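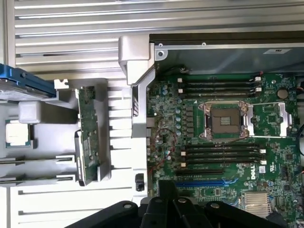
The Long Second Life of the Office Workstation

Big desktop workstations have a way of outlasting the jobs they were bought for. The drafting office moves, the lease ends, and a steel tower that still has years in it goes onto a pallet. At Paser, a repair and resale shop in Grarngate, those towers are the whole business. The shop handled 1,957 of them last year and sold 941 as complete, working machines. The rest went out as parts.

Titilayo Usman runs the bench. She likes the older Dell workstations because the boards are big and laid out so a person can get at things. The processor socket sits between two banks of four memory slots, and the load plate over it swings out of the way on a lever.

"The socket is where I start," Usman says. "If there's a bent contact in there, I want to know before I spend an hour on anything else."

An open socket is the most delicate thing in the case. The contacts are fine enough that a dropped screw can ruin the board, so loose hardware goes in a dish. The processor is set down flat, never slid, and the plate comes over it last.

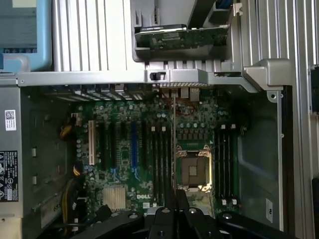 Memory is easier, but it has rules of its own. The slots are filled in the order given in the service manual, and a stick that is only halfway in will keep a machine from starting. Usman presses until the latches close by themselves. She doesn't push the latches in by hand.

Cards come next. Lies Nijs, who joined the shop in November from an electronics recycler called Cletutden, does most of that work. She holds a card by its edges or its bracket and lines it up with the opening at the back of the case before it goes anywhere near the slot.

"People look at the slot and forget the bracket," Nijs says. "Then they push, and the bracket is sitting on the wrong side of the metal." 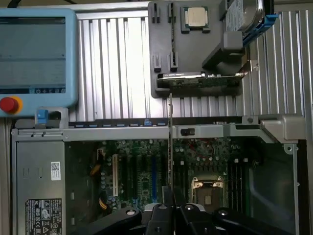
Parts waiting their turn need a place to lie. A tray with pockets is a good choice, with room for a processor, a hard drive in its blue rails and a spare card or two, because nothing slides into anything else. Nijs used to work out of cardboard boxes and says she lost 2 good drives that way.

The mix of slots is one reason these machines still find buyers. An old white PCI slot can sit on the same board as a blue full-length one for a graphics card. Çetinkaya, a small sign-making firm and a regular customer, runs its cutter from a PCI card it has no wish to replace. 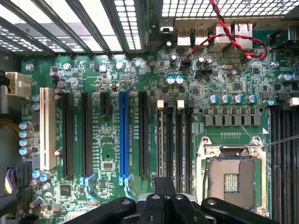
Wiring gets the last look. Usman checks that the main power plugs are fully home and that the thin wires crossing the board are clear of the slots. Then she goes over the vents at the back with a soft brush - dust packs in there more than anywhere else.

A finished tower runs overnight before it gets a price tag. Paser has shelf space for 3,000 parts, and when a board fails the test, its cards and drives go back on the shelf for the next one.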